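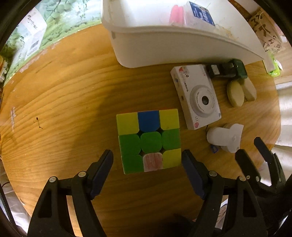
Atif Kiani wrote to us in June to ask whether a person who has never set foot in a puzzle club would feel silly turning up, and we've had so many letters along the same lines that his question gets to go first.

Will I feel silly if I'm a complete beginner?
We very much hope you won't! Plenty of our regulars came through the door with a cube they had given up on years before, and they were made just as welcome as the fast ones. Tell whoever is at the front table that it's your first evening and they'll find you a seat next to somebody patient (we have a good supply of patient people at Pliker, I'm happy to say).

When and where do you meet?
Every Tuesday at seven, upstairs at the Gellitz reading room, 57 steps from the street if you take the back way, as Edeltraud Tiedemann likes to remind us. There's an elevator by the main entrance. An evening runs 90 minutes, though people do tend to linger over the last of the coffee.

Do I need to bring my own cube?
Please do if you have one you're fond of, but the lending shelf is open to everybody. Borrowed puzzles can go home with you for two weeks. If a sticker comes off while it's in your care, just slip it in an envelope and hand it back with the cube, and we'll glue it on again.

How long does it take to learn to solve one?
That depends so much on the person that I hate to promise anything. Most people who practice a little each day get through the first layer in a week or so, and the last layer is where you'll want company. Our printed beginner's sheet, the Siddiqui sheet, goes one step at a time and uses hardly any letters or symbols.

Can children come?
Yes, from age eight, with a grown-up who stays in the building. Younger brothers and sisters are welcome at the Flullness picnic in summer, where the puzzles are bigger and the rules are looser.

What does it cost?
Your first two visits are free. After that it's three dollars an evening, payable at the front table, cash or card.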